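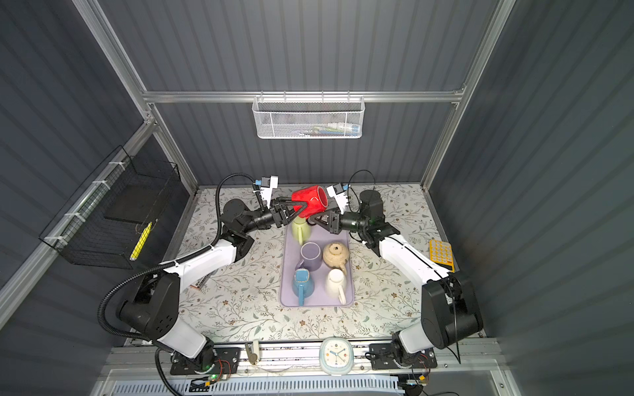 Jurnutia Technical Center
Facilities and Programs Board
Minutes of the August meeting

Present: eight members of the Board, the Secretary, and two guests from Zoltum for item 3.
Apologies were received from two members.

The Chair opened the meeting at 4:00 p.m.

1. Minutes of the previous meeting
The minutes were approved with one correction. Under item 5, "Brimimano Hall" should read "Brimimano Annex."

2. Matters arising
The repair of the loading door is complete. The invoice has been received and passed for payment. The question of evening parking remains open and will return to the Board when the city has replied.

3. Two-arm demonstration and open day
3.1 Before the meeting, members visited the Annex to see the two-arm workstation that Zoltum will show at the open day. The guests presented the tableware task, in which both arms work over one tray and a mug may be held by the two grippers together.

3.2 A member asked whether the arms were following a recorded path. The guests replied that for this task the movements are produced by a control program named Picard, which uses the cameras at the station, and that an operator is present at all times with access to the stop button.

3.3 A member asked why household items had been chosen over machine parts. The guests said that visitors know how a mug should be handled and can judge the work for themselves. The Board accepted this and asked that the same kind of items be used on the day.

3.4 The Board discussed visitor numbers. The Annex may hold 16 persons at one time, staff included. It was agreed that visitors will be admitted in groups of eight and that each group will be accompanied by a member of staff. Children must be with an adult.

3.5 It was noted that the back row could not see the tabletop well during the visit. Zoltum will supply a screen showing the work from above. The Center will provide the stand and the extension cable.

3.6 The guests asked for access to the Annex on the afternoon before the event, and for the room to be locked overnight. Agreed.

3.7 The Board approved $400 for signs, floor tape and printed programs. A request for a second set of banners was not approved.

Action: Secretary to confirm the access times with Zoltum in writing.
Action: Facilities to mark the visitor line on the Annex floor and to test the outlets along the north wall.
Action: Programs to send the draft visitor schedule to members before the next meeting.

The guests were thanked and left the meeting at 4:50 p.m.

4. Annex heating
Facilities reported that the thermostat in the Annex continues to read low. A replacement has been ordered. Members asked for a report on the cost of servicing the full system.

5. Other business
The key register is to be moved to the front office. Members holding a key to the old storeroom are asked to return it.

6. Next meeting
The next meeting will be held in the second-floor conference room at 4:00 p.m. The date will be sent to members by the Secretary.

The meeting closed at 5:25 p.m.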